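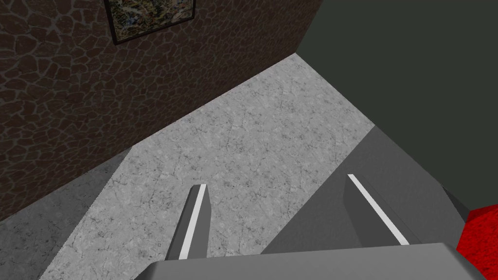
Flarner 3 review: a grasp planner you can test before the arm arrives

Flarner is a motion and grasp planning package for small arms with two-finger grippers. It comes with its own simulator, a scene editor and a logging tool. Version 3 came out in June, and I have used it on most working days from then on, first in simulation only and later with a Minami arm on the bench. I paid for the license myself. It costs 728 dollars for a single seat, with a year of updates.

Installation

The download is large and the installer does not say how large until it has started. On my Linux machine it went through on the second try. The first failed on a missing graphics library, and the error message gave only a number. The number is listed in the manual, in an appendix, with the right fix next to it. A Windows version exists but I did not test it.

Scene editor and simulator

You build a room out of walls, a floor and whatever objects you import. Surfaces get a texture from a library of 153, and there is a setting that swaps textures, lighting and wall pictures at random between runs. This is meant for people training a vision model, and it does that job well. Stone walls, marble floors and carpet textures all load quickly. Some of them look dated. For my purposes that did not matter, as I wanted variety and not a showroom.

The wrist camera view is the one I use most. It renders with the fingers and housing in the shot, and the gripper takes up about as much of the picture as it does on my real mount. Version 2 drew the gripper as transparent in this view, so any model trained on it had a bad surprise later. You can now set the camera offset and tilt in the same panel, and the values save with the robot file and not with the scene. I would have liked a lens distortion setting. There is only field of view.

Contact physics is average. Boxes and cans behave. Soft or fuzzy things are treated as rigid shapes with a texture on them, so a sim result with cloth or carpet tells you very little about grip.

Planning

The planner takes a target pose or a depth image and returns a path plus a finger opening. In a cluttered test scene I ran 500 grasp attempts on mixed household shapes with the default settings. The success rate was 83 percent. Most of the failures came from the housing touching a wall when the object sat close to a corner. The collision model for the housing is a plain box by default, and you have to turn on the detailed mesh yourself. With the mesh on, corner grasps improved noticeably and planning got slower, though still fast enough that I left it on.

Replanning in mid-motion works. If the target moves, the arm slows, waits a moment and picks a new path. Wudmont's planner, which I used before, stops dead in the same case. Wudmont is still better at long reaches around obstacles, where Flarner sometimes takes a strange route with a lot of wrist turning.

Perception

The perception module is the weak part. It finds objects well on a plain background and gets worse on busy ones. Strong veins in a marble floor were picked up as object edges more than once. I ended up turning it off and feeding in masks from Skilow, which connects through a simple plug-in and took me an afternoon to set up.

Logging

Every run saves joint positions, camera images and planner decisions on one timeline. You can drag back through a failed grasp and see which candidate was chosen and what score the others had. Export is to CSV or to Flarner's own format. File names are generated and can't be changed in the settings, so I have a short script that renames them.

Support and manual

The manual is complete but arranged by menu, so you need to know where a thing is before you can read about it. I wrote to support twice. Both replies came the next day, one useful and one telling me to reinstall.

Moving to the real arm

Switching from simulation to the Minami arm meant changing one line in the robot file and running the calibration. Speeds are limited to a quarter of maximum until calibration is confirmed. Gripper force is not carried over from the simulator and has to be entered again by hand, which the manual mentions in a footnote.

Rating: 4 out of 5. The missing star is for the perception module. Existing version 2 users can open their old scenes, but should check the camera settings in each robot file before running anything.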